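Let the robotics club be boring

16/02/2025
Aušra Ramanauskas
147 shares | 8 comments

I've been helping with a student project in Voltham for a while now, and every time I tell someone it's a robotics club they ask me the same thing – what does it fight? Or race, or throw, or stack. People have seen the big competitions with the music and the matching T-shirts, and I get it, those are a blast! I went to the one in Notville last August and yelled myself hoarse.

But our kids (okay, they're college students, they hate when I say kids) spend the year on suturing. They work with surgical robot arms and a practice pad, and the whole job is to put in a stitch, tie it, and go on to the next one. The project is called Rolomby, after a street one of them grew up on, and I couldn't tell you any more than that.

My opinion, and I'll probably get letters, is that this is a better education than most of the flashy stuff. You can't fake a knot. When I was in school I could get by on a nice poster and a confident voice, and I got by that way for years. With a needle there's no poster. Either the thread holds when you tug on it or you're cutting it out and starting over, and your teammates are all watching the same screen you are.

The rule in the room is that everybody signs off on 80 stitches by hand, with plain old forceps, before they drive anything. There was some grumbling about that. One freshman was at 118 before anyone passed her, and she's the one I'd want sewing me up. 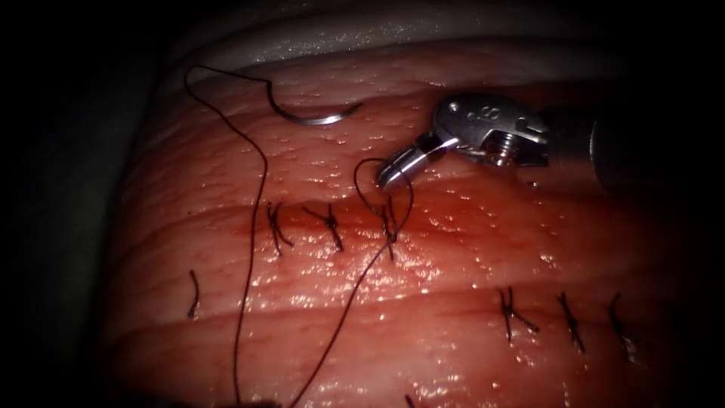

What gets me is how much they talk to each other. One person is at the controls and another is calling out where the loop is, which strand is the long one, is that tail too short, wait, go back. It sounds like two people parallel parking a truck. I wish every group project I ever suffered through had been like that.

The school wants to trade some of our hours for a league team, the Moschos Cup, and I understand why, a trophy looks good in the lobby. Fine, do both if there's money for both. Just please don't take the stitching hours to pay for it.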